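Chapter 4
Chores That Wait: Household and Workshop Tasks for Machines

In the previous chapter we studied how a machine can be programmed to repeat one motion many times with small error. A welding arm in a car factory is a good case. It does the same path all day, the parts arrive always in the same place, and people stay behind a fence. If we judge only by such factories, we may think that the problem of manual work is solved.

The present chapter begins from a different place. We ask what happens when the same kind of arm must wipe a shelf, fold a towel, or pick up a small thing that somebody left in a corner. These tasks look easy, and a child of six can do most of them. For machines they are still hard, and the student should understand the reasons before reading about the methods.

We will use one source of material through the whole chapter. In May, a study group at the Clalska training center made a list of 115 small chores, taken from two kinds of places: family homes and the workshop of Burker, a firm that repairs kitchen equipment. Each chore was written as one sentence, for example "put the spoon in the drawer" or "bring the screw tray to the bench." For 34 of these chores the group found a machine that could do the work without help in a place it had not been prepared for. For the others, help was needed at some moment, or the place had to be changed first.

These numbers should be read with care. A chore that was done once is not yet a chore that can be trusted. If your dishwasher washed the plates well only on some evenings, you would not say that you own a dishwasher. In this book we say that a machine "can do" a chore only when a person is willing to leave the room while the work is done.
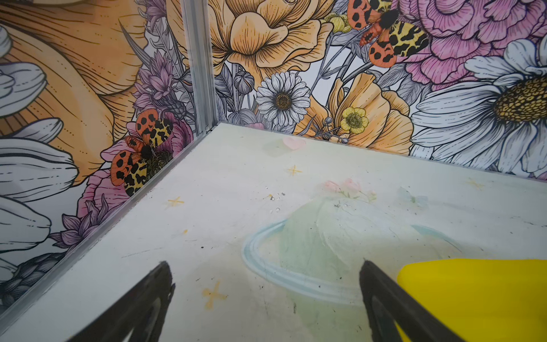 4.1 CORNERS, PATTERNS AND SMALL OBJECTS

A corner is a good place to start the discussion. Two walls and a floor meet, and the gripper has less freedom than on an open table. A finger that comes in at a wrong angle will touch a wall before it reaches the object. People solve this with the soft tip of a finger and with a turn of the wrist, and they hardly notice it. A machine must plan for it.

The second difficulty is the surface. Walls with large printed flowers and moths are pleasant for the eye, but for a vision program they are full of outlines. A printed butterfly on a floor has a shape and a color, as a real object has. The program must decide which shapes have thickness and can be held, and which are only ink. A plain bright yellow object is a help here, although yellow is also found in the petals and in the wings of the moths. Small specks on the floor bring another question: should they be cleaned, or ignored?

The third difficulty is that the camera at the wrist moves with the hand. It gives a close view of the fingers, but it may lose part of the object at the moment when the grip must be chosen. The Peixoto method, which we study in section 4.3, deals with this by keeping a memory of the earlier views.

4.2 THE SHOP FLOOR IS NOT ALWAYS EASIER

Many readers expect that workshops are simpler than homes. Sometimes this is true – the benches have a fixed height, the light is strong, and tools have their hooks. But at Burker no two repairs are the same, and a bench at noon does not look like the bench in the morning. The Flendarura program, written for sorting screws and washers, worked well with clean parts. With oily parts it needed a person to check the trays every 20 minutes.

Before you continue, choose one chore that you did today and write down every contact your hand made with an object. Keep the list, you will need it for the exercises on page 209. Most students find that the first version is too short – they forget the moments when the hand only steadied something or pushed it a little to the side.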